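Grants > Current Projects > Stillside Computer Lending > Progress Report 2

14 shares | 3 comments

Stillside Computer Lending: second progress report to the Sernby Fund

Where we are

We promised you a lending scheme by December. We have a lending scheme. It has 31 households on its books and a waiting list that lives in a shoebox, the database we budgeted for being still at the "nearly there" stage.

Each household keeps a desktop for six months, with a phone number to call when it misbehaves. Most calls so far have been about printers, which we don't lend.
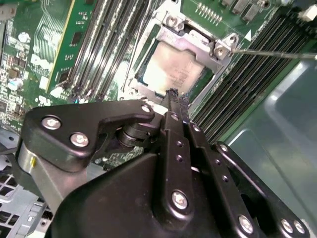 A green motherboard, the part of a computer our borrowers never have to meet.

Money

Of the 2000 you released for the first half, some 900 is unspent. We would love to call this thrift. The truth is that the delivery van from Nimar Rentals was double-booked for most of the fall, and Nuria Wubshet drove the computers over in her own car and keeps forgetting to claim for gas. We have asked her again.

The printed guide came in under budget after we dropped the chapter on passwords, which had grown longer than all the others put together.

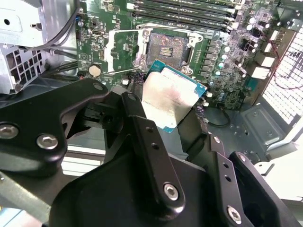

Concetta Caputo, at our last meeting, said the guide was still too long, and that her neighbors on Messina Street wanted one page with the phone number on it in large type. She is right, and the one-page version is at the printer now. The long guide remains available to anyone who enjoys that sort of thing.

What went wrong

We assumed people would want evening classes. We ran seven, and the best attended was the one where the heating worked. Borrowers told us they would sooner come in at 10 in the morning, when the bus is running and the coffee is fresh. 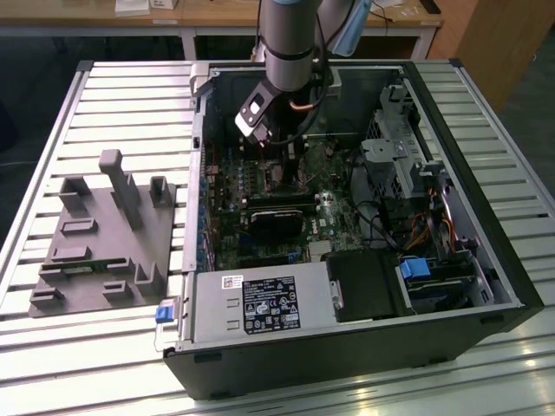 So the classes move to mornings next term, and the evening room booking goes back to the choir, who never fully accepted that they had lost it. The form is also being rewritten. Question four asked for an email address from people applying for their first computer.

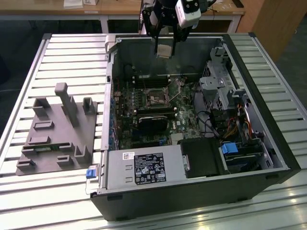 Next six months

Finish the database and retire the shoebox. Call every household before its loan runs out. We also ask your permission to move the unspent money from delivery to home visits, including gas, whether or not Nuria sends us the receipts.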